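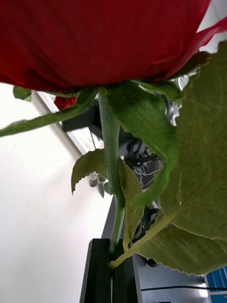 Fake flowers on the hall table, yes or no?

Cullside Residents' Forum > Homes and Gardens > Indoors

mothballmaggie
Right, I need some opinions from people who aren't married to me. We moved to one of the terraces at the bottom end of Cullside in January and the hall gets no daylight at all, just a bit of glass over the front door. I've killed a fern, a peace lily (supposed to be unkillable!) and a thing with stripes that I never learned the name of. So I've started looking at artificial. Red roses, long stems, the fabric sort. Himself says fake flowers are for dentists' waiting rooms and he'd sooner look at a bare table. Am I mad? Has anyone got them and still likes them a year on?

tenpastfour
I've got them and I like them. Silk peonies in a brown jug, been there ages. People put their noses in them all the time. Go for it.

Brackenbury_Ken
With your husband on this one, sorry. They look fine for a month and then they get that grey look along the tops and you stop noticing, but your visitors don't. My mum had a bowl of them on top of the telly and I can still smell the dust when it warmed up.

tenpastfour
Well, you have to clean them, Ken. You clean your curtains, presumably.

Brackenbury_Ken
I do not clean my curtains.

loobylou_k
Hairdryer on cool, once a fortnight, outside the back door. Takes two minutes. If they get really grubby, put them in a big freezer bag with a handful of table salt and give it a shake, then tip the salt out over the sink. My nan did it and it works. Don't do it with anything that's got glitter on.

mothballmaggie
Ooh, salt, I'd never heard of that one. Does it not scratch them?

loobylou_k
Not fabric ones, no. I wouldn't try it on the hard plastic sort.

halfapintofprawns
Can I put in a word for buying single stems? The ready-made bunches always have the heads at the same height and that's what gives them away. I got 7 from Lorodetti (the shop by the station, not the market stall) and cut them all different lengths. You need proper pliers for the wire, mind. I ruined a pair of kitchen scissors and I was quite fond of them. Bend the stems a bit as well, and pull the leaves about. They come out of the box looking as if they're on parade.

gorsehill_dot
Agree about the bending. Also look underneath before you pay. Cheap ones have a hard green plastic cup under the flower and you see it every time you come down the stairs. The better ones have fabric sepals that you can spread out with your fingers. Goel's had some decent ones last time I was in, £40 for a big bunch, so not cheap, but I've spent more than that on supermarket tulips that were in the bin by the weekend.

Brackenbury_Ken
£40! For cloth!

gorsehill_dot
You spent more than that on a hanging basket, Ken, you told us all about it.

Brackenbury_Ken
That was alive.

pilchard_lane
Bit of a different suggestion. Why not dried? Hydrangea heads, honesty, a few poppy seed heads. It's meant to look dead so you've no one to fool. I do a big jug every autumn and chuck it on the compost in spring. I can't be doing with plastic and polyester that'll outlive the lot of us.

mothballmaggie
I did think about dried, but we've got a cat who eats anything that rustles. She had most of a wreath at our last place and we had the vet's bill to show for it.

pilchard_lane
Ah. Fair enough. Check she doesn't go for the fabric as well then. Ours used to pull threads out and swallow them.

tenpastfour
Heavy vase, back of the table, against the wall. A few inches of gravel in the bottom stops it going over.

halfapintofprawns
And red can look almost black in a dark hall, so try one stem first and see what you think in the evening with the lamp on. I ended up swapping mine for a sort of apricot. Firkon do a warm white bulb that helped a lot too.

mothballmaggie
Good shout, I'll get one stem and not tell him. If he hasn't noticed by the end of the month I'm getting the rest.

Brackenbury_Ken
He'll notice.

loobylou_k
He won't.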